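4. The open day as a field visit

4.1 What we went to see

I should say up front that I came to this part of the study a bit sideways. Our interviews at Gralevard had been going on since the spring, and every second person told us we ought to come back in September for the open day, when the Nakpan cell would be running in front of the public. So we went, Somkiat Petchrat and I, with two notebooks and a promise from the organizers that we could stand wherever we liked as long as we stayed out of the marked area.

I had pictured a hall full of flashing lights (I blame the trade fairs of my childhood). The demonstration was much plainer than that. A conveyor with a green belt, blue bins along the near side, white walls, and a small pile of explanations from Duarte Rocha, who was hosting the cell for Retix and who must have given the same talk a dozen times by the afternoon. The task was moving chunky white parts with a hole through the middle between belt and bin. Visitors called them nuts, spools, and in one case marshmallows, and I've kept "nuts" in our coding because it was the word I heard most.

Figure 1 shows the two kinds of end effector we saw at the belt: (a) a gripper holding a part over the belt; (b) a hand with separate fingers beside the near rail, with one part lying on the belt and another in the bin.

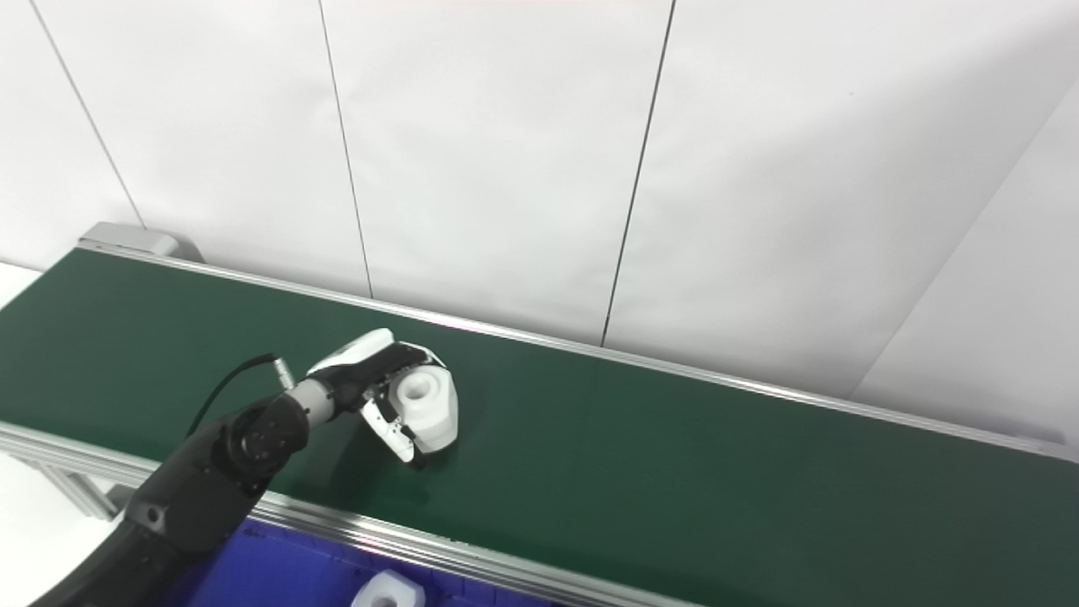 What interested us was the talk around the cell, and there was plenty of it! Rocha had an opening line about 1969, the year his father started on a packing line, and he used it every time to get people guessing what had changed since. It worked very well on older visitors, who would start telling him about their own jobs, and rather less well on the teenagers, who wanted to know how hard the thing could squeeze. We noted seven separate conversations that began with that question. He never gave a number. He'd offer to talk about how a grip is chosen instead, and by then he usually had them.

The other thing I hadn't expected was how much people talked about the parts and how little about the machine. A woman standing next to me spent a good five minutes on whether the hole made a nut easier or harder to pick up. She thought harder, her son thought easier, and they both turned to Somkiat as if he worked there. He told them he didn't know, and they carried on without him – quite happily, as far as I could tell.

The organizers gave us an attendance figure of over 400 for the whole site, which we can't break down by stand. People drifted in and out, and quite a few came back after lunch with someone else in tow. I've treated those return visits as part of the material, as they often came with a retelling ("wait till you see the fingers") that we would otherwise have missed.

It was the fingers, by the way, that drew the comparisons with people. With the gripper, visitors said "it". With the hand, a good many slid over to "he", sometimes halfway through a sentence, and Rocha did the same when he got tired.

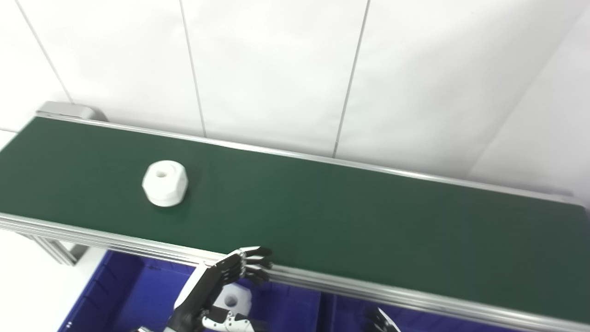 4.2 Taking notes in a crowd

We had planned to use the Gamemov observation sheet from the earlier visits, and gave up on it before noon. The sheet assumes you can see who is speaking and write down where they stand, and in a crowd three deep I could do neither. From then on I wrote down phrases as I heard them, with the time in the margin, and Somkiat kept a rough sketch of where the groups were standing. We compared the two that same evening and threw out anything neither of us could place.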